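3.2 Rules for the holding fixture

Before any trial on card handling, the part must have a defined place to stand. In our procedure, which we call the Flerstead rules, all holders are on one plate, and the plate is fixed to the bench before the arm is switched on.

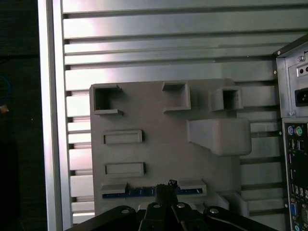 Figure 3. Fixture plate with sockets, raised pads and card slot, seen from the wrist camera.
The slot must hold the card by its edge only. We allow a side play of 2 mm and check it again after every 20 cycles. 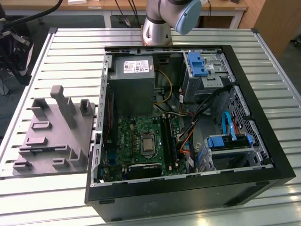
Open computer case on its side, next to the fixture plate.

The case lies with the open side up, and power is disconnected for the whole session. Approach speed inside the case is limited to 60 mm/s. Cables that cross the path of the fingers must be moved before the trial, and this is written in the log.

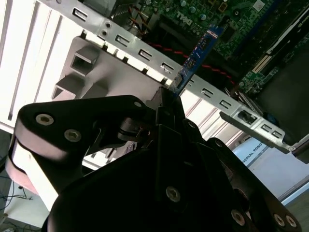 Moroz objected to the speed rule in the review of our first draft, saying that a speed limit without a force limit protects the card only on paper. We agree with this remark. The present version requires both values in the log.

The same rules apply when the gripper works at a holder on the fixture.

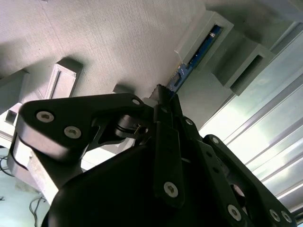
Stodora Working Group on Safe Assembly, Wotodent Laboratory

A stop at a holder is counted as a fault, also when the operator can continue without a reset. In 104 logged cycles we found this rule easy to follow, but the definition of a stop should be made more exact.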